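Stodstead households asked to sort out their bedroom bins

Stodstead, Mar 26, 2022 — Palacios, the home and waste advice service for Stodstead and Istano, will run a series of free room-by-room sorting sessions from April. The first will cover bedrooms, where recycling and medicine packaging often end up in one small bin beside the bed.

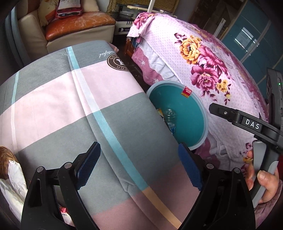
A bucket-style bin next to a checked padded surface, with a clear plastic bottle inside.

The programme, called Raltunow, has places for 100 households. Each session lasts 90 minutes and is led by an adviser in the resident's own home. A trial with 18 households took place over the winter.

"Most people have a good system in the kitchen and none at all upstairs," said Consuelo Cabello, who manages the programme. "A second small bin for bottles and card is often enough." 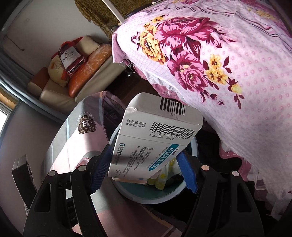

Empty medicine cartons can go in with card once the leaflet and any blister strips have been taken out. Unused tablets should be returned to a pharmacy — never put in a household bin or down the sink.

Casimiro Nieto, lead adviser, said residents do not need to tidy up before a visit. "We would like to see the room as it is on a normal day," he said.

Bookings are open to anyone living within 30 minutes of the Stodstead office. Tenants and homeowners can both apply.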